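Notes on the Vulard Evaluation Package

Readers of this page will recall that our office began looking at arm-based automation in September, at the request of Elfriede Ehlers, who directs records and facilities. The question put to us was a narrow one: whether a packaged kit could be placed in an ordinary office room, with ordinary furniture, and be put to useful work by staff who are not engineers. What follows is my own account of the Vulard evaluation package, as supplied by Amirholm. It is not a statement of purchasing policy.

The package consists of an arm, a gripper with a small camera at the wrist, the mounting hardware, a license for the Štěpánek task software and 90 days of remote support. The quoted price was 3842 dollars for the evaluation term, with a further 728 dollars for delivery and setup. Both sums are payable in advance. The second is not returned if the customer ends the term early, a point that I would ask any reader to raise with the supplier before signing. 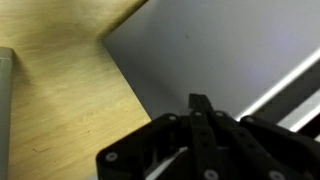

The software was the stronger part of the offer. Tasks are built from short steps, each with a name and a speed limit, and a finished task can be copied and changed without harm to the first version. My colleague Miroslava Šimek prepared her first task in one morning from the printed guide alone. Wrist camera views are saved with each attempt, up to 1000 attempts, after which the oldest are removed. The guide does not mention this limit, and we learned of it from the support desk.

Our reservations concern the documents and the mounting instructions. The section on cable routing assumes a factory bench and has little to say to an office with desks and cabinets close by. The safety chapter is clear on stopping the arm and much less clear on who may restart it. We wrote our own rule for that – one named person per shift – and Amirholm has since asked for a copy.
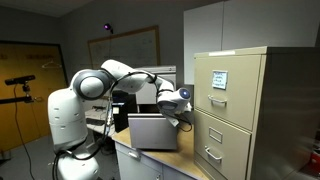 Can the package be extended once the first term has ended?

The term may be extended once, at the same rate and with the support period renewed, provided that the request reaches Amirholm before the final week. Saved tasks carry over. Setup is not charged a second time if the arm stays in the same room.

We have asked for that extension, and the arm will remain here until our Sikcombe branch has completed its own review of the software.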